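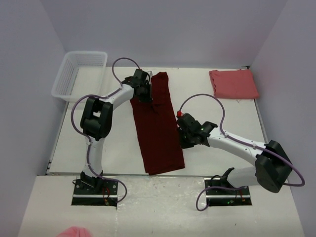 Planning a second two-arm folding station, where would you put the money?

jtuominen
OK so I finally get to post one of these! We've had one two-arm table going since February and I've been given the go-ahead to plan a second one. Budget line for the new table is 1267, and that's on top of the arms, which come out of a different pot (don't ask). It has to cover the tabletop, walls, cables, power supplies, baskets and a pile of clothes to fold.

Current station is a white top with three plain walls, arms mounted at the front, basket off to the left. I love it. I'd happily build the same thing again, but I'm sure I'm overpaying somewhere. What would you change?

aleksi_l
Congrats! Spend on spares first. I'd hold back 300 for cables and connectors before you price anything else. The cable run over the wrist is what goes on ours, every time, and waiting for one cable while a whole station sits idle is miserable.

Do you have slack at the elbows? I can see a decent loop on yours but I'd still order longer ones.

jtuominen
Plenty of slack, I've been pretty generous with it. Spares are a good call though, I had 47 down for those. Oops.

gutano_fan
47!!! You're a brave one.

Heikki S.
I'll disagree with Aleksi a bit. Cables are cheap if you make them up yourself, and a crimping tool lasts for years. Put the money in the tabletop and the walls. We went with thin panels on our first table and they moved every time somebody leaned on them, so all our camera views were slightly off from one week to the next. Second time we bought the stiff ones from Keskinen and I haven't touched them since.

aleksi_l
Sure, if somebody on the team likes crimping. I've seen enough homemade connectors come apart in the middle of a sleeve.

Heikki S.
Then buy the better tool :)

fidelc
Can I put in a word for the clothes? People plan the hardware down to the last screw and then bring three old T-shirts from home. Get variety: long things, thick things, stuff with annoying hems. Our dark red pieces are much harder than the pale ones, at least with our lighting. Secondhand by the bag is fine, and it's so much fun when the arms manage one they've never handled before!

jtuominen
Yes, love this. Long garments are where we spend most of our time now. Getting both grippers placed well along one of those is a whole afternoon some days.

danish_d
Has anyone priced the Witeo bench kit? Top, walls and base plates in one box. I was quoted 1000 for it.

Heikki S.
We looked at it. Nice kit, but the top was too shallow for what we do. Measure your longest garment laid out flat before you order, and leave room for the finished stack at the back.

danish_d
Good point, I only measured the arms. Going back with a tape.

jtuominen
Same, my longest one runs nearly to the front edge already. So the new plan is a deeper top, stiff walls, 300 for spares and whatever's left goes on clothes. Aleksi, can you send me the lengths you ordered for the wrist cables?

aleksi_l
Will do when I'm back at the bench, probably after lunch.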